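How to Label and Route Cables on a Workbench

By Dexter Bellamy
7 June 2023

Bench wiring goes wrong slowly. A supply gets moved, a longer lead is borrowed, and a month later a fault takes an hour to trace. The procedure below is the one used in the Adton workshop for fixed benches and for equipment that moves. It covers low-voltage and signal leads only. Mains wiring inside walls or bench frames is a job for an electrician.

What you need

- Hook-and-loop strap, 1/2 inch wide, cut from a roll
- Wrap-around labels with a clear laminating tail
- Adhesive tie mounts, plus screws for the mounts that carry weight
- Flush cutters and a soft tape measure
- A notebook or spreadsheet for the cable list

1. Power down and list

Switch off and unplug everything on the bench. Write one row per cable: number, both endpoints, connector type, length. Start a new bench at the next free block of numbers. Ours began at 2000, and the last lead on the Zalto bench is 2702. Never reuse a number from a scrapped cable.

2. Label both ends

Place the label 70 mm from the connector body, so it can be read with the plug seated. Wipe the jacket with alcohol first and let it dry. Print the number only. Endpoints change, and a label that says "scope ch. 2" will be wrong by September.

3. Separate the groups

Run power on one side of the bench and signal on the other. Where they have to cross, cross at a right angle. Keep USB and network leads with the signal group.

4. Secure moving sections

A cable that follows a joint needs a fixed point on each side of the joint and a free loop between them. Move the joint by hand to both ends of its travel before closing the straps. If the jacket goes tight at either end, add slack. Straps should hold the cable without denting it.

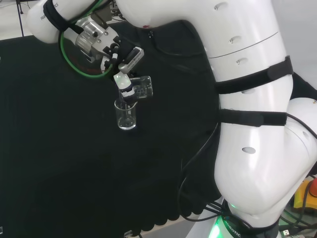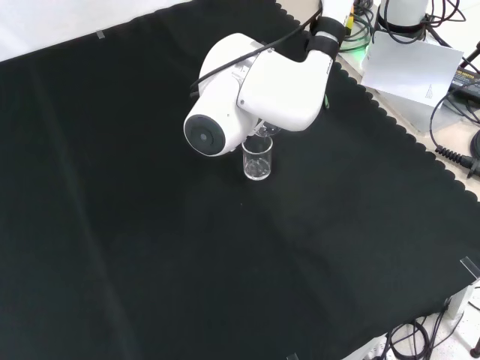 Black straps and black cable on white arms.

5. Secure fixed sections

Strap every 146 mm on horizontal runs and closer at corners. Trim zip ties flush if you use them at all; a cut tail will open a knuckle. Adhesive mounts let go under load, so screw down any mount that holds more than 2 leads.

6. Test and record

Plug in one device at a time and check each against the list. Flex each connector lightly while the device is running. A reading that jumps means a bad crimp or a worn plug, and the lead should be tagged and pulled.

Save the list with the bench name and print a copy for the drawer. Boris Murín keeps the master sheet; send him any changes after rewiring.

Last updated: 7 June 2023

Contact | © Adton | Back to top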